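Living with an elderly rabbit

Our rabbit Matlala will be ten this summer, if the people who gave her to us had her age right, and I've been meaning to write something about her for ages. A few of you asked after my last post how she was getting on, so I made a pot of tea, sat down, and then wandered off and cleaned the kitchen instead. I'm back now.

She came to us from a family in Vadgate who were moving abroad. She had a hutch at the bottom of their garden and a name I won't repeat, and she bit me within 5 minutes of arriving. We've been great friends ever since! For the first few years she was the sort of rabbit who runs laps of the sofa at six in the morning and eats the corner off your library book. Then, some time in January last year, I noticed she'd stopped jumping up on the footstool. She'd put her front paws on it, have a think and get down again.

The stiff hips

I did what everyone does and told myself she was just being lazy. It was my friend Ayanda Sithole who told me to get her looked at, because her own old buck had gone the same way and she wished she'd gone in sooner. So off we went to the surgery in Callow, with Matlala grumbling in her carrier the whole way (she is not a traveller, and neither am I on that bus).

The vet, Wian Mabaso, was lovely with her. He let her sit on the towel for a good while before he touched her at all, and then felt along her back and her hips very gently. Arthritis, he said, mostly on the left side. She has a liquid medicine for it now, once a day, which she takes from a syringe as though it were pudding. I had been dreading that part and it's the easiest job of the lot.

She weighed less than I'd thought as well, so we've been keeping a little book. I weigh her on a Sunday on the kitchen scales, in the big mixing bowl, and write it down. Don't do as I did for the first month and forget to take off the weight of the bowl.

Floors and trays

The biggest change has been the floor. Our hall is bare boards, and an old rabbit on bare boards goes everywhere like someone crossing an icy car park. We bought a long runner, 37 pounds in the sale, and it goes from her pen right through to the back room. I also cut down the front of her litter tray with a hacksaw and sanded the edge – an ugly job, but she can step in without having to hop. She has fleece under her now as well as hay, and I wash it far more often than I used to, since she can't always keep herself clean at the back. A quick check every morning and evening is worth doing, and in warm weather even more so, as flies are quick and rabbits are quiet about being poorly.

Her bedroom privileges

She used to have the run of upstairs. These days I carry her up in the evening and she has an hour or so with us while I fold the washing and she inspects the carpet. She can't get on the bed any more, and I've stopped lifting her on to it after one very silly leap that took about 20 years off my life. 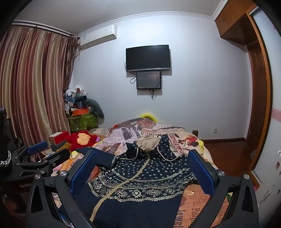
What she eats now

Hay, first and last, as much as she'll have. Her back teeth are still good, which I'm told is lucky at her age, so she manages the long stuff, though I offer her a softer second cut too. Greens in the morning: a bit of spring cabbage, some coriander, and dandelion leaves from the allotment at Gatura when I can get them before the slugs do. She has a spoonful of pellets at night, and I soak them if she's having a slow day.

If she ever turns down her greens I ring the surgery that same morning. I've only had to do it once, and it was a long day of sitting on the floor next to her, but she was back at the hay by teatime.

I'll do another post on nail clipping when I've worked up the courage. If any of you have an oldie who has taken to sleeping in the water bowl, please do write in, as that's our latest and I'm running out of dry towels.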